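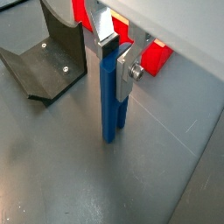
Fludton Workroom Refit
Interim progress report to the Niltano Fund
Reporting period: to the end of October

1. Summary

The refit of the Fludton workroom is on schedule. The main work surface has been installed and leveled, and the first set of bench fittings is in use. Spending to date is $2,367, within the amount approved for this stage.

2. Work completed

The old bench tops were removed and replaced with flat gray surfacing supplied by Clornen. The gray was chosen over white after users reported glare in the afternoon - a point raised in our original application. All joints have been sealed.

Black angled brackets are now being used as bench holders. Each has a flat base plate and an upright back wall, and is fastened to the bench top with two small screws. We have received 19 of these.

3. Use of the room

The room reopened to users on a Wednesday, with sessions in the morning only. Bookings have been steady. Users have asked for more clear space at the back of each bench, and the layout has been adjusted accordingly.

4. Outstanding items

Two items remain open. The lighting above the north bench is awaiting an electrician's visit. The storage units ordered from Vlad were delivered with the wrong shelf supports, and replacements have been requested at no cost to the project.

5. Budget

A balance of $700 is held for the lighting work. We do not expect to request additional funds. Any amount left over will be reported in the final statement - together with receipts for the surfacing and the brackets.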